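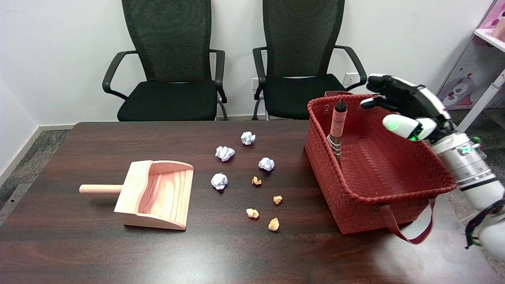 Can a robot do the tidying up at home yet? Some of it, slowly, and with someone standing next to it.

Home improvement > Threads > Machines and chores

Print this page | E-mail this page

Aoi Kuroda
I've been going to the Wednesday sessions at Punwood since November, mostly to see which chores are any closer to being done for us. Notes below.

Aoi Kuroda
The job this week was rubbish on a table. Crumpled paper balls, white ones and tan ones, a dustpan on one side and a red woven basket on the other. A child of four would do it without being asked twice. Well, asked three times.

Aoi Kuroda
Paper is harder than it sounds. Every ball is a different shape and it squashes when you grip it. Mugs are easier. Shigeru Matsuda has a log of 457 mug pick-ups and says he stopped finding them interesting long ago.

Aoi Kuroda
The dustpan has a short round handle. Fine for my hand. For a robot hand you have to think about where the thumb goes, and the thumb is what most of the arguing was over.

Aoi Kuroda
Shop floors are further on. Mio Sugawara works at Fitberg, where a machine sweeps 40 aisles a night. But it's a flat floor and nobody leaves socks on it.

Aoi Kuroda
Someone asked me about price. I don't know. Grirnance won't quote for homes at all, only for warehouses - I did ask.

Aoi Kuroda
My own view: floors now, tables in a few years, laundry much later. Tsutomu Hirano thinks laundry will come before tables. We have 50 quid on it.

Aoi Kuroda
Next session is shelves. I'll post again if I can get away from work by four.

Related
Kubo floor sweeper: six months in a small flat
Do window robots leave streaks?
Osamu Hirose on folding towels by machine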